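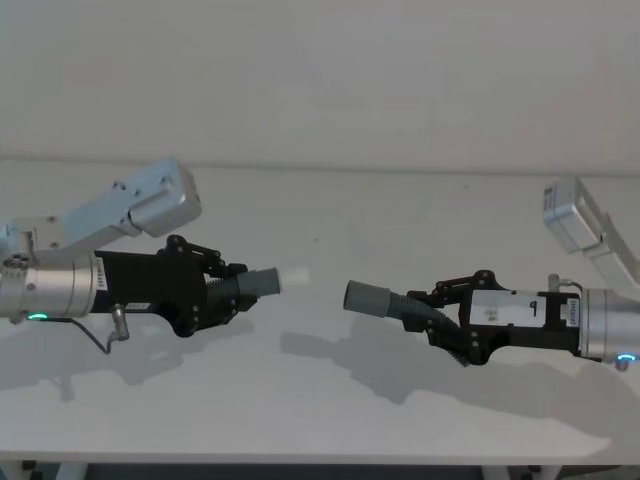
10 May 2024

Back from the open day at Dravent and my feet are killing me, but what a morning! I'm writing this before tea or I'll lose half of it.

I very nearly didn't go. The train was late, then I walked straight past the building (the sign is on the side you don't come from) and had to ask at a tyre place. By the time I'd got my sticker and my cup of coffee the first talk had begun, so I slid in at the back next to a retired couple from Drurkeck who had brought their own sandwiches.

The talk was fine. The demonstration was the thing. They took us through in groups of 12, and ours was led by Khải Đặng, who talks fast and plainly loves the job. Two arms, one either side of a white table, and the pair of them working on bits of soft hose. I'd expected big orange things throwing car doors about. These were silver, not large at all, with a little ring of light at each wrist, green on one and blue on the other, and I could have watched them until closing time.

Khải says hose is a pig to work with because it bends. A metal bolt stays the shape you left it, but push on a ribbed hose and it gives, and then the end isn't where you thought. I know this perfectly well from the back of our washing machine, only I'd never thought of it as something anybody would have to teach a robot! He let us squeeze a spare piece. Smooth and firm at the cuff, then all squash where the ridges start.

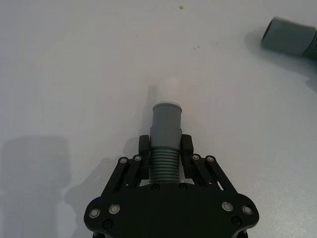 The place to get hold of it is just where the cuff meets the ridges, he told us. Too far down and it folds, too high and there's nothing left free to push on to the other part. They had 213 tries at it written up on a board from the past few weeks, with notes in three colours of pen. I asked what the green ones meant and he laughed and said green was whoever had lost the other pens.

Someone asked about speed. He said they weren't bothered about that yet and would look at it again in August. I liked him for that. A man in a smart coat wanted to know what the whole set-up cost and got a very polite non-answer.

I asked my own question too, which I'm rather proud of, as my voice goes wobbly in front of strangers. I wanted to know whether the arms could feel when something was stuck. He spent a good five minutes on it - pushing back, how hard is too hard, when to let go and start again - and I followed most of it, I think. Must look up "compliance", which he used twice and which I'd only ever met in letters from the bank.

Missed the second talk because I went round the demonstration again with the next group. No regrets. Got the 91 bus back to the station, and a seat.

Leaflet is on the fridge. Ring Mum tomorrow, and return the library book.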